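Skasident Support – Two-Arm Teaching Guide
Updated May
By Gobnait Daly
Search this guide Enter keyword Go

Section 6. Teaching a crate-to-crate produce task by remote control

Use this section after you have finished homing and hand calibration in Section 5. It covers the Eltach remote handset with a two-arm robot and a produce display made up of open wooden crates. Teaching by hand, with the arms in free-move mode, is in Section 7.

6.1 Before you start

1. Place the crates within reach of both arms. Leave a gap between neighboring crates wide enough for an open hand to pass through.
2. Decide which crate is the pick crate and which is the place crate, and enter both in the task sheet. Do not swap them partway through a set.
3. Check that the arm cables hang clear of the crate rims.
4. Switch on the head camera and both wrist cameras. All three views must show a green dot on the Hatosico screen before you record.

Caution: Stay outside the reach of both arms whenever the handset is live. The arm follows your hand with very little delay, and a dropped handset counts as a movement.

6.2 Recording one pass

1. Hold the handset level and press Link. The arms move slowly to match your hands. Wait for the second tone.
2. Press Record.
3. Bring the working hand in over the fruit from above. Keep the other hand open and away from the crates until it is needed.
4. Close the fingers gradually on bunched items such as grapes. Take hold near the top of the bunch and let the rest hang.
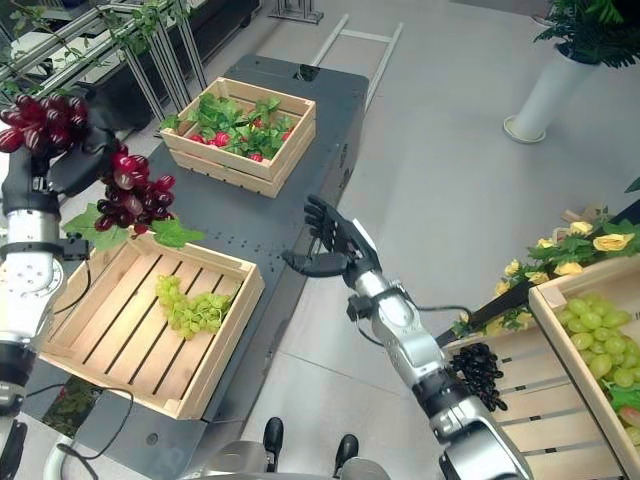 5. Lift straight up until the lowest part of the bunch is higher than the crate rim, then move across. A sideways pull teaches the robot to drag the item over the slats, and it will repeat that every time.
6. Lower the item until it is supported by the crate, then open the fingers fully. Pause for one breath before you pull the hand back.
7. Press Stop. Mark the pass Good or Discard.

Note: Mark a pass Discard if you had to regrip. A clean second try is more useful than a long first one.

6.3 Checking the wrist views

The wrist cameras sit close to the hand, so a large part of each view is taken up by the hand itself. This is normal and should not be cropped. Fast wrist turns are the usual cause of smeared images – slow down before you reach the crate.

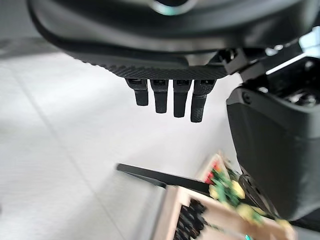 Play back the first pass of every set at half speed. Look at the moment just before contact. If the item can't be made out in either wrist view, change your approach angle and record the pass again.

The Eglītis mounting kit lets you tilt each wrist camera. Tighten the screw by hand only, and repeat the camera check in Section 5 after any change.

6.4 How many passes to record

Record 40 passes for each item type. The software accepts 39 Good passes as a full set, so one Discard does not mean starting over. Move the item to a new spot in the pick crate between passes, and turn it a little.

Keep the starting pose the same for the whole set. Press Home between passes and wait for the arms to settle.

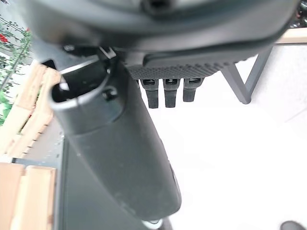

Storage fills faster than most people expect. The standard drive holds 4,000 passes. Copy finished sets off before you begin a new item type, and check that the copy opens before you delete anything.

6.5 If something goes wrong

Arm stops and the handset buzzes: the arm has met more force than it allows. Release Link, move the handset back to the middle position, and press Link again.

Message 685 on the screen: one camera has dropped out. Stop recording, reseat the camera plug, and discard the current pass.

Fingers close late: the handset battery is low. Charge it fully before you continue the set.

Continue to Section 7 for teaching by hand.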